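Home Contents Chapter 7 Chapter 8 Glossary Index Next

Chapter 8
Open Shelving and the Shared Desk

Cabinets with doors hide what is in them. Open shelving does not, and that changes how it has to be planned. Everything on an open shelf is seen every time someone walks by, and everything on it collects dust. In return, a person can find a thing quickly and put it back with one hand.

Chapter 7 dealt with closed storage and ended with the wardrobe plan for the Furkgate apartment. We now move to the unit that does the most work in a small home or a student room, the shelf and desk combination. The type used in this chapter has open compartments, fixed vertical dividers, and a desk surface at the bottom. It is sold under many names. In the exercises we call it the Lerna layout, after the floor plan on page 241.

After reading this chapter you should be able to sort the contents of a shelf by how often they are used, choose a container for small items, and draw a simple shelf plan to scale.

8.1 What ends up on a shelf

Start with what is there. Before moving anything, look at each level and write down the kinds of things it holds. Most shared shelves have a mix of books, drinks, soft toys, desk supplies, and items that were set down for a minute and stayed. Do this on an ordinary day — a Wednesday afternoon is better than the morning after a cleanup.

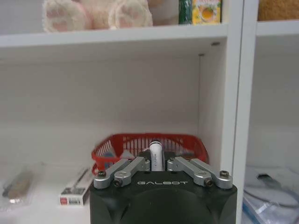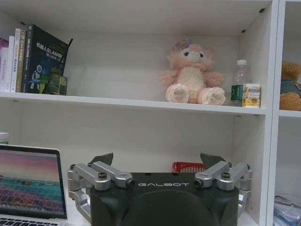
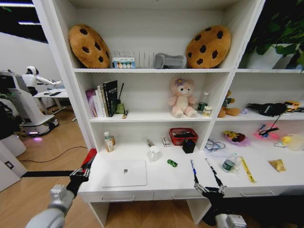
Figure 8.1 Parts of a white shelving unit with open compartments. The last view takes in the top shelf, the middle shelf, and the desk surface.

The books in the second view are kept upright at one end of their shelf. The large black one leans to the right. A leaning book strains its binding over time, and the usual cure is a bookend or a heavy object placed against it. A soft toy is too light for the job.

In the last view, notice how the kinds of things change from level to level. The cookie cushions are on the top shelf, where light, soft items do no harm if they fall. The desk holds the laptop and the mug, along with a toy car and a red basket. Markers are at desk height, and so is a coiled cable on a clear bag.

8.2 Three zones

Planners divide a unit like this into zones by reach.

The high zone is for things that are looked at or rarely used. Plants can go here if someone remembers to water them.

The middle zone is for things used every week. Books belong here, with their spines facing out.

The working zone is the desk and anything a seated person can touch. Keep it for tools in daily use. A drink can stay in this zone, but set it away from paper and electronics.

8.3 Baskets and boxes

A basket with open sides lets you see part of what is inside without lifting it out. It suits cables, pens, and other small items. A solid box looks neater and gets opened less — things put into it tend to be forgotten. The table on page 264 compares 2 sizes of basket for the Lebrun and Ullero rooms. Measure the depth of the shelf before choosing either one.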